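The arm is the cheap part

Every spring a sorting cell gets pitched to us at Pastport, and every spring the quote covers the arm and very little else. The Cadik proposal was typical. One arm, one hand, one year of support, a tidy total at the bottom. I asked where the money for the tray was. People laughed, and I was serious.

A bin with sloped sides has to be cut, folded and fixed to something. Cables have to go somewhere. Fingertip pads wear, and the last set Queiroz sold us came in at 83 euros each with a wait of 30 days. None of that was in the proposal. Nor were the hours, and hours are where these projects eat you. Somebody has to tip mixed objects into the bin, watch the hand have a go, and tip them in again.

I'm told the hand will soon cope with anything. Perhaps. I was told so at Stuvdale too, where they bought three cells on the strength of a demo with identical boxes and then found their returns were all odd shapes. Ask for a trial with bristly, knobbly, see-through things before you sign, and ask who pays for it.

My own rule is dull: whatever the arm costs, put the same again beside it for fixtures, spares and wages, and don't let anyone call that line contingency. If the case falls over at double the price — and most of the ones I read do — it was never much of a case.
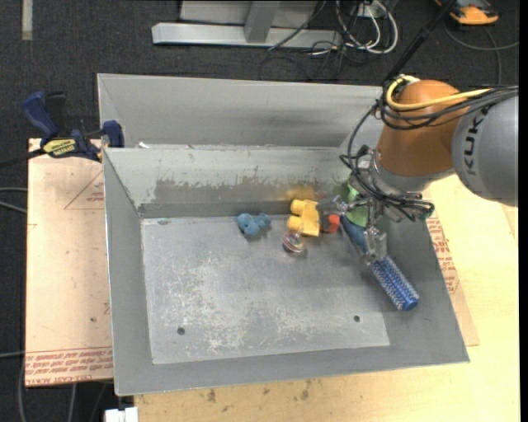 Knut Voß thinks doubling is too gloomy, and writes that his second cell needed far less extra than his first, as the fixtures and most of the spares carried straight over. He would budget the first one your way and argue about the rest.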